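Workshop tips: swapping parts in an old desktop

Side panel off first, tower flat on its side, open side up. Saves your back and nothing drops down into the power supply. Unplug it before any of this!! Then hold the power button 15 seconds.

Empty socket = danger zone. Those contact pins bend if you breathe on them. No fingers, no screwdrivers passing over, no coffee.
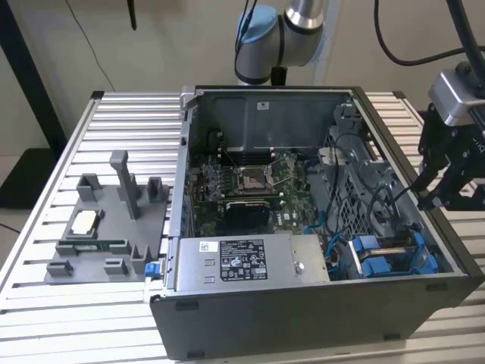 Lever all the way up before the chip goes in. Line up the little triangle, let it drop in by itself, dont push. Memory after that, both ends till they click.

Cables: tuck them along the side by the drive cage before you start, otherwise your sleeve catches them. Mine did. Twice.

Loose parts get a tray with a spot for each peice. I used to put chips on the bench and Dagmar Kováčik put a mug on one. Never again. An egg carton works fine if you havent got a proper tray.
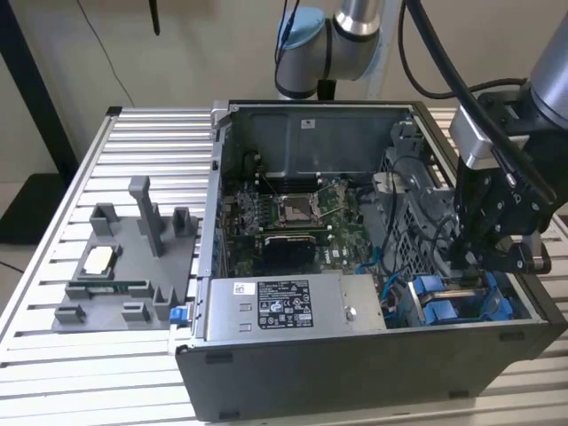

Chip and memory module parked in the tray, socket still empty.

Old screws go in a jar lid. Dust out with a soft brush, short strokes, stay off the socket. More on thermal paste in July, if I get to it.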